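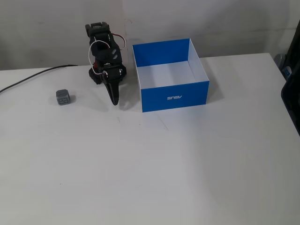

The little arm between jobs, with the gray cube on one side and the blue ASUS box on the other.

If you have been reading this newsletter for a while, you know that I have a soft spot for small machines, and that I have been promising you a proper write-up of a desktop arm kit since at least June. Well, I finally cleared the table, made a pot of coffee and put in the hours with the Fesirano, the starter kit that Raddale has been selling through its online shop. I have had it for 28 days now, which is long enough to have stopped being polite to it.

Let me begin with the part most of you wrote in about — can a regular person put it together? Yes, with patience. The arm comes as a bag of black plastic brackets, a set of servos, more screws than you will want to look at and a printed booklet that is better than most. Raddale says to allow an afternoon. I took two evenings, and one of those was lost to a bracket I had put on backward and a stubborn refusal to believe it (my own, I mean, the bracket was perfectly reasonable). The screws are a decent size and the heads didn't strip on me once, even the ones I had in and out three or four times.

My one real grumble about the build is the wiring. The booklet shows the leads tucked neatly along the arm, and mine never went along with that. There's a white cable that swings out on one side and a red-and-white wire that arches out on the other, and I have learned to leave both of them their slack. I tied them down snugly the first time and the upper joint pulled a connector loose before I had even gotten to the gripper. Give them room and they behave.

Once it was standing I wanted a job for it that would be simple to explain and annoying to do well, so I went with the oldest one in the book: pick up a small cube, carry it over, set it down in a box. The cube is gray with slightly rounded edges, and the box is just an open one I had in the closet, blue on the outside and white on the inside. You don't need to buy Raddale's set of blocks and trays to get going, and I would hold off on that until you know what kinds of things you like to have it do.

I ran that job 60 times over the course of a weekend, adjusting as I went. The first stretch was rough. The gripper comes down to a fairly narrow point, and if the jaw is a hair off to one side it nudges the cube along the table in a slow, sad little push. What helped most was slowing down the last bit of the approach, which you can do with a slider in the software, and then recording the resting position again after every session. By the end I could go and refill my cup and come back to find the cube sitting in the box, and I will admit that I was as pleased as if I had carried it there myself.

The software deserves a kind word, too. You move the arm by hand, save a position, move it again, save another, and play the whole thing back. There is a scripting side for those of you who like to type, and Mark Anthony Salazar, who many of you will remember from our soldering pages, tried that half of it for me. His note back was short: clear commands, thin help pages, and please would they let him name his positions something longer than eight letters. I agree with him on the last one especially.

A few smaller things while I have you. The base is light, so put it on a surface that doesn't wobble and leave a good bit of open tabletop around it. The servos make a thin whine that my dog objected to and I stopped hearing after a day or so. And do keep the spare screws in something with a lid.

Would I buy it again? I would, for anyone who likes the building as much as the having. If you would rather skip the assembly, the Ouali comes ready-made and costs a good deal more, and I hope to get my hands on one before the winter issue. For classrooms and clubs, Raddale also has a service plan with replacement servos by mail, and the Losutholm makers' group has been using it and seems happy so far.

We will have our kit at the next open bench evening in Losutholm, starting at 7 p.m., so come by and try it yourself. Bring something small for it to pick up, nothing breakable, please — and if you have already built one, bring that along too, as I would love to see how you routed that white cable.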